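**Jurnach changes the small-box packing test from 23 September**

Latidside, Thu 23 July

Jurnach will replace its small-box packing test in September, after a trial at its Latidside site. The new version is done standing, at a plain white table, and is scored on where each box is put down and whether its lid or flap is still in the position stated on the work sheet. Speed stays in the score but counts for less than before.

The old test dates from when most of the firm's orders went out in large cartons. A packer was given a stack of flat blanks, folded them, filled them and passed them along a bench. Orders have since become smaller. Much of what leaves Latidside is now packed in boxes that fit in one hand, and the faults reported by customers are different. Crushed corners and torn flaps have moved ahead of wrong contents on the complaints list.

Marietjie Coetzee, who drew up the new work sheet, said the old one gave no marks for the way a box was handled between the shelf and the table. A packer could bend a flap on the way over, press it flat again and still get a full score. Under the new sheet a bent flap is recorded as a fault even if it has been straightened.

The test has two parts. In the first, open boxes are brought to the table one at a time and set down behind the front edge. The contents go in from above, and the box stays where it was first placed until it is full. In the second, the filled boxes are closed and moved into a tray. Moving a box in part one after it has touched the table costs a point. Letting it hang over the front edge costs two.

The front edge was the main subject of the trial. Small boxes tend to be lowered just past it, close to the body, and this is where most of the trial's dropped or tipped boxes were lost. Dindar, which supplies the tables, was asked about a raised lip and advised against it: a lip catches the base of a box that is brought in low. The table therefore stays flat, and the work sheet sets a line 6 inches in from the front as the nearest place for a box to stand.
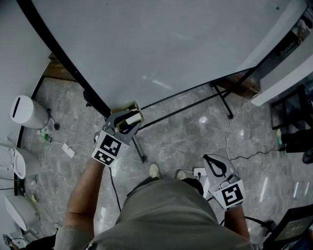
Dlamini would have kept the lip, and wrote to the trial office to say so. In that view a packer who catches the base of a box on a lip soon learns to lift higher, whereas a line on a work sheet is forgotten by the second hour of a shift. The same letter asked for the line to be marked on the table itself.

The request for a marked line was accepted in part. Tape will be used in training and removed before the scored test. Jurnach gave wear as its reason for not painting the tops, as they are wiped down at each change of shift and an earlier painted line on the carton benches had to be renewed twice in one year.

The trial used 400 boxes, all of one size, with the flap attached on a long side. Each was used once and then set aside, so that a crease from one run could not be counted in the next. Boxes with the flap on a short side were left out. They are used for a single product line and will be tested separately if that line continues.

Three changes were made to the work sheet during the trial:

- The grip is now specified. The box is held across its narrow width, below the opening, with no pressure on the flap.
- The free hand is to be kept clear of the table until the box is down. It may then be used to hold the flap back.
- A box that is put down askew may be turned once before filling starts, at no cost in points.

The last change was made after several packers reported that they were losing points for a fault that had no effect on the packed order. Coetzee said the turn had been left out of the first draft by oversight.

The pass mark is 70 out of a possible 100. Packers who passed the old test keep their grade until their next regular review and do not need to sit the new one before then. Those who fail may repeat either part alone within the same month. The score for the other part is carried over.

Table height remains open. All the trial runs were done at one fixed height, which suited most of those taking part but was reported as too low by the tallest. Dindar has offered an adjustable frame for the same top. Jurnach has ordered 2 of them and will compare scores at different heights once the new test is in use. No change to the work sheet is expected before that comparison is complete.

Training sessions will be held at Latidside at the start of each shift in the week before the change. Printed copies of the work sheet will be kept at the packing tables, and the carton benches will go on using the existing sheet, which is not affected.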